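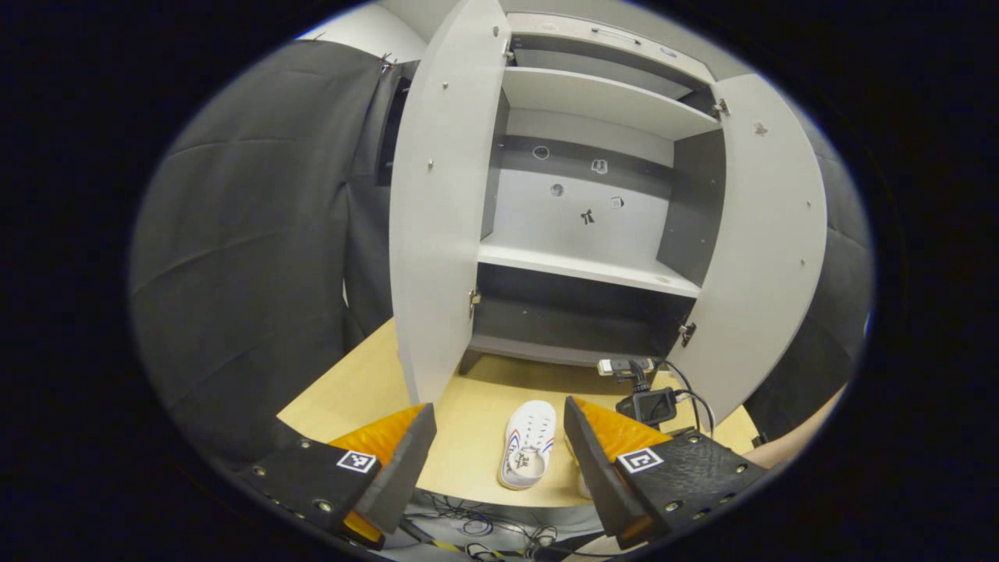
4.3 Recording the shoe cabinet task

1. Open both cabinet doors fully and place the shoes on the tabletop.

2. Hold the gripper so that the square markers on both fingers remain in view.

3. Record each demonstration as a separate file. The Toditz method requires 60 demonstrations per task before training.

Note: Files of fewer than 229 readings are rejected by the Gridisis software.

Caution: Keep fingers clear of the door hinges. Do not pull on the cables when moving the gripper.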